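Werkstattheft Rollano, April, nachmittags

Tisch 51 umgestellt, steht jetzt auf dem Teppich. Höhe auf 760 eingestellt, vorher wackelte er. Hinten noch Kabel sortieren — Rest morgen.

Kleinteile ab jetzt nur noch im Tablett, Liste liegt im Ordner Govow.
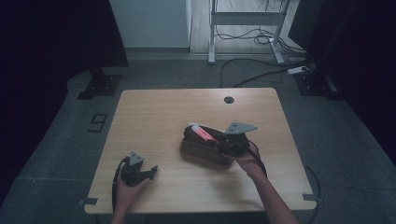 Tablettmaß für den Nachbau: 600 ist zu lang, kürzer zuschneiden. Das braune aus Holz bleibt auf der Platte, die runde Kabeldurchführung hinten muss frei bleiben. Kanten noch schleifen.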